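Trindari Paper and Table Cups
Product group: Tableware, Cups and Beakers
Supplied by: Hurkine Institutional Supply
Order unit: sleeve or carton

Overview

The Trindari range provides paper cups for offices, schools, clinics and meeting facilities. It is intended for organizations that serve drinks to visitors and staff throughout the day and wish to order from a single list. Paper cups in the range are sold under the Trindari name. Reusable cups for permanent table service are listed separately under Golestani.

The cups are suitable for coffee, tea, water and soft drinks. Lids are sold separately and are matched to the cup by rim size. Customers who hold older lid stock should check the rim size on the carton label before placing a combined order, as lids from the previous series do not fit the present one.

Materials and Construction

Each Trindari cup is formed from a single paper wall with a rolled rim and a recessed base. The inner lining is applied before the cup is formed. Double-wall cups are available in the larger size only and are recommended where hot drinks are carried between rooms.

Printed designs are changed from time to time. Orders for a specific design are filled from existing stock, and a plain white cup of the same size is supplied when that design has sold out, unless the customer has asked for no substitutions.

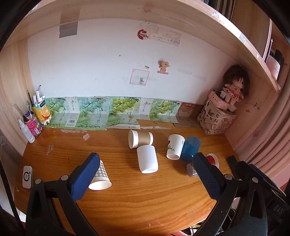
Hurkine General Catalog — Page 83

Patterned paper cups, including ginghams and plant designs, may be ordered alongside plain ones in the same carton, provided that all cups are of one size. Mixed cartons are packed by the sleeve. Individual cups cannot be selected.

Packing and Quantities

Standard carton: 1,000 cups
Mixed carton: up to 4 designs, one size
Minimum order, printed with customer's own mark: 13 cartons
Sample pack: available on request, one per account

Cartons should be kept in a dry room, off the floor and away from strong odors. Opened sleeves should be folded closed after use. Cups stored in kitchens or near dishwashing equipment may soften at the rim — a closed cupboard is usually sufficient protection.

Use and Disposal

Trindari cups are intended for single use. They are not suitable for microwave ovens, open flame or freezing. Acceptance of lined paper cups for recycling depends on the local collection service, and customers are asked to confirm the rules that apply to their building.

Ordering

Orders are accepted from registered accounts through the Codau purchasing system or by written purchase order. Orders received before noon are processed the same working day. The price list is revised each February, and quotations issued under the earlier list are honored until their stated expiration.

Questions about custom printing, mixed cartons or standing orders should be directed to Bronisława Żak, Tableware Accounts, Hurkine Institutional Supply. Please have your account number ready.

Related products: Trindari flat lids; Trindari cup sleeves; Golestani table cups; cup dispensers, wall-mounted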